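Rerkadex hand-held gripper

The Rerkadex hand-held gripper is a two-fingered tool that a person carries by a handle, used to record how everyday objects are picked up so that a robot arm can later be taught the same motions. It is built in small batches by the Grinmont workshop in Briltley and is usually kept in pairs, one for each hand. This article deals mainly with how a pair is set up and looked after.

Setting up

A new pair is first opened and closed by hand, slowly, until both fingers travel freely and meet along their full length. The linkage pins are checked next. They should turn without wobbling, and a pin that has worked itself upward is pressed back before anything else is done. The finger pads go on last – they are a snug fit, and it is well worth taking a little time over them, as a pad seated at a slant will nudge a light object away before the fingers have closed on it.

The opening is then set with a gauge known as the Hattori block, which is 72 millimeters wide. The fingers should touch both of its sides lightly and at the same moment.

Trial picks

Once the gauge has been put away, most owners like to try the pair on ordinary small things, and wrapped sweets and snacks are a great favorite. They are light and slippery, and their crimped ends catch on a badly seated pad in a way that a plain test block never would. A soft cloth underneath is kinder to the pads than a bare tabletop.
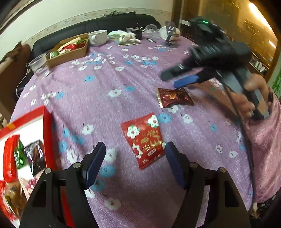

A pair in use over a flowered plush cloth, with one gripper held above a maroon candy wrapper.

Care and repair

Pads are wiped with a barely damp cloth after each session and changed after 100 hours of use, or sooner if the surface has gone shiny. Crumbs and sugar dust like to settle around the pins and are brushed out dry; oil is best avoided, for it only makes a paste of them. Worn pins are replaced 2 at a time, both from the same side of the linkage. The spare pin set is listed in the Grinmont parts booklet under number 313, and the booklet was last revised in May.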